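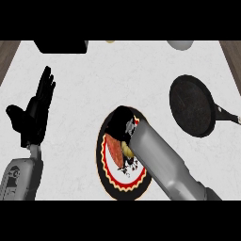

Lesia Shevchuk wrote in to say that her pale countertop goes streaky no matter what she wipes it with, and could it be the dish soap? I bet it is, Lesia! I did the same thing for years — a big squirt straight onto the sponge, then wondering why everything felt tacky by dinner.

What I do now is put 4 drops in a bowl of warm water, wring the cloth out hard and wipe in one direction. Then I go over it again with plain water (please don't skip this bit) and buff with an old cotton pillowcase. Microfiber works too, but mine always end up in the garage.

If yours is real marble, keep vinegar and lemon well away from it. My sister in Arbridge has a dull ring by her stove from half a lemon, and we've tried everything short of calling a stone guy.

Coffee spots — baking soda paste, 7 minutes under a damp cloth, rinse. Try it in a corner first.

Next up is burnt-on oatmeal.

Contact | © Isthorpe Kitchen Notes | Back to top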